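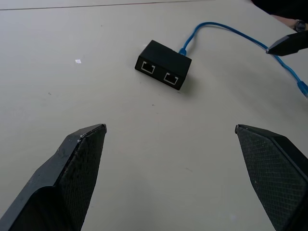
Skestano Splitter Set
README, version 2

Contents

1. Summary
2. Hardware
3. Task
4. Recording and files
5. Labels
6. Results of the controller comparison
7. Known problems
8. Contact

1. Summary

Skestano is a set of teleoperated recordings of a two-arm robot handling a small network splitter and a blue Ethernet cable. It was recorded to compare two arm controllers on the same hardware, with the same operators and the same task. The set holds 296 episodes. Of these, 33 are marked as excluded and kept in a separate folder so that the exclusion can be checked.

The set is intended for controller comparison and for offline work on cable handling. It is too narrow to train a general plugging policy: one splitter model, one cable color, one table.

2. Hardware

Arms: left and right, mounted on a shared base at the near edge of the table.
Grippers: black two-finger grippers. The finger pads have a square grid texture, and the same pads were used for the whole set.
Wrist cameras: one per arm, on a bracket at the wrist. The fingers stay in view at all openings.
Head camera: fixed, looking down over both arms and the table.
Controller A: Fumberg, position control with a software force limit.
Controller B: Berneck, impedance control, stiffness set per axis.

Gripper commands went through the same driver in both conditions. Only the arm side was swapped. Camera mounts were not touched between conditions, and one intrinsic calibration applies to all files. The extrinsics were measured again after each swap and are stored with the session.

3. Task

One gripper holds the splitter, the other handles the cable. The splitter has two RJ45 ports on one narrow face and the cable on the opposite side. Both grippers work close together over the middle of the table, and the fingers of one arm often hide the other's contact point from the head camera. The wrist views are needed to label contact.

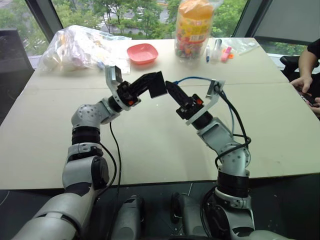 4. Recording and files

Each episode is a folder named by session and index. It contains:

head.mp4 – head camera
wrist_left.mp4, wrist_right.mp4 – wrist cameras
joints.parquet – joint position, velocity and motor current, both arms
gripper.parquet – commanded and measured opening
command.parquet – operator input before the controller
meta.json – controller, operator, session, exclusion flag

All streams carry host timestamps. Video is not resampled. Joint data from Controller B arrives at a lower rate than from Controller A, and anyone comparing smoothness has to bring both to a common rate first. The script align.py does this with linear interpolation and writes a new file next to the original.

Operators alternated between controllers by session. They were told which controller was active, and the study is therefore not blind.

5. Labels

The file labels.csv has one row per event. Event types are grasp, regrasp, slip, release, cable_contact and abort. Slip means relative motion between pad and object with the gripper command unchanged. Very small slips on the cable are hard to separate from bending of the cable itself; rows where the two labelers disagreed have agree = 0.

An episode is excluded if a video stream is missing, if the host clock jumped, or if the operator stopped for a reason outside the task.

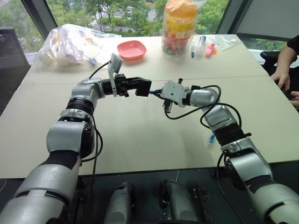 Exposure was locked on the wrist cameras and left on automatic for the head camera. The head view takes in large windows behind the table, and its brightness drifts with the weather. The gray blind at the upper right covers only part of the glass, so masking that corner does not remove the drift. Objects on the far half of the table, among them a pink bowl and a jar with an orange lid, play no part in the task and have no labels. Models that use the head view should crop to the near half or be tested for dependence on the background.

6. Results of the controller comparison

Controller A gave the more repeatable free-space motion. Operators reached the first grasp sooner with it and corrected less. Controller B was better once both grippers were connected through the object. With A, a small position error between the arms turned into side load on the fingers, and most slip events in its episodes fall in that phase. With B, the arms gave way and the grasp usually held.

The stiffness values for B were tuned in March and then frozen. The force limit in A was left at the supplier's default – a lower limit might close part of the gap, and this was not tried.

7. Known problems

Left wrist video drops single frames in the early sessions.
Motor current is not calibrated to torque. Compare it only within one arm.
The gripper opening has a small offset after a cold start. It is not corrected in the files.
The splitter is black and so are the fingers. Automatic segmentation in the wrist views tends to merge them.

8. Contact

Recording and hardware: Zoi Gkikas
Labels and scripts: Pantelis Michailidis

Last changed April 13, 2026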